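# A Spring of Small Lights: Learning the Double Stars 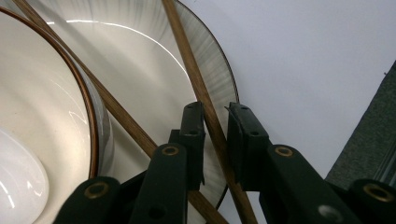

My first telescope lived in a hall closet for the better part of two years, and I'd still be tripping over it on my way to the vacuum cleaner if a neighbor hadn't asked, over the fence, whether I had ever split a double star. I had no idea what she meant. I thought it sounded like something you'd do in a bakery. She came over that night with her coat over her pajamas, pointed my dusty little refractor at the bend in the handle of the Big Dipper, and showed me Mizar, which I had been looking at since I was a child and had never once suspected of being two.

That was how it started, and I have been hooked on doubles ever since (my family would use a stronger word). Galaxies want a dark sky and a long drive. Planets come and go on their own schedules. Double stars are there on any clear night, and they don't care much about the streetlight at the end of your driveway or the Moon sitting fat and bright over the garage. For those of us who live in ordinary towns, that is a very great kindness.

## What you're looking at

Some doubles are true pairs, two suns held together by gravity and circling each other over decades or centuries or a good deal longer. Others are simply lined up from where we stand, one far behind the other, the way a porch lamp and a distant radio mast can seem to touch. Both kinds are pretty, and at the eyepiece you usually can't tell which is which.

Three things matter for the person at the telescope. The first is separation, the gap between the two stars, which is given in arcseconds. The second is the difference in brightness, and this one trips up more beginners than anything else, myself included. Two equal stars set close together can be easier than a bright one with a faint companion tucked into its glare. The third is the steadiness of the air, which observers call seeing. I used to blame my equipment for a mushy view when the culprit was the heat coming off my neighbor's roof.

## A few for April evenings

Start with Mizar, as I did. With good eyes you can pick out Alcor beside it with no telescope at all, and then almost any small scope at low power will break Mizar itself into two white points. I've shown it to a great many visitors over the years, and it still gets a gasp.

From there I like to wander down to Cor Caroli, in the little constellation Canes Venatici, just under the Dipper's handle. It's wide and easy. People argue cheerfully about its colors, and I have heard the fainter star called everything from lilac to pale copper. I see cream and a sort of dusty blue, but I see that in a lot of things.

Leo is high in the evening now, and in the curve of its mane sits Algieba, two golden stars snuggled up quite close. You'll want more magnification here, maybe 100x or a little over, and a night when the stars aren't twinkling hard. Wait for it. The pair will swim and blur and swim some more, and then for half a second the air goes quiet and there they are, two clean little beads with a black line between them. I have stood in the cold far too long for the sake of those half seconds.

If you stay up later, look to Porrima in Virgo. The two stars are nearly twins, and they swing around each other in 169 years or so, on a long, stretched-out path. Early in this century they were so close that backyard telescopes showed a single star. They have been opening up ever since, and it does something to a person to realize that the sky has moved in her own lifetime.

## Keeping a list

I belong to a small double star circle called Brolia, which began as a newsletter and is now mostly a shared list and a great deal of friendly fussing over it. The list stands at 759 pairs, all of them within reach of a modest telescope from a suburban yard. Between us we sent in 1,742 observations last year, sketches included. Mine were among the less artistic.

You don't need much to take part. My telescope is a Kitar refractor, nothing fancy, and my eyepieces are a mixed bag, though the one I reach for most is an old Cuypers with a chip in the eyecup. I keep my notes in pencil because pens sulk in the cold. I draw a circle, put the bright star in the middle, mark the companion where I see it, and write down the date, the magnification and whatever colors come to mind before I've had a chance to look up what they're supposed to be. That last habit took me years to learn. If you read the book first, you will see what the book says.

Let the telescope sit outside for 40 minutes before you ask anything serious of it. Set it on grass if you can, well away from pavement. And begin each night with a pair you already know, so you have some notion of how the air is behaving before you go after a hard one and decide you're going blind.

## Where I've got to

As of this morning, 2025-04-05, I have 33 pairs left to see. Several are low southern ones that will have to wait until June, when they clear the maple at the back of the lot, and a couple are so tight that I may need to beg some time on a bigger telescope. There's one at the Osura observing field, a long gravel road from here, and its owners are generous with strangers who bring coffee.

Tonight the forecast says thin cloud until ten and then clearing. I've already put the tripod out by the back steps, and I mean to try Algieba again.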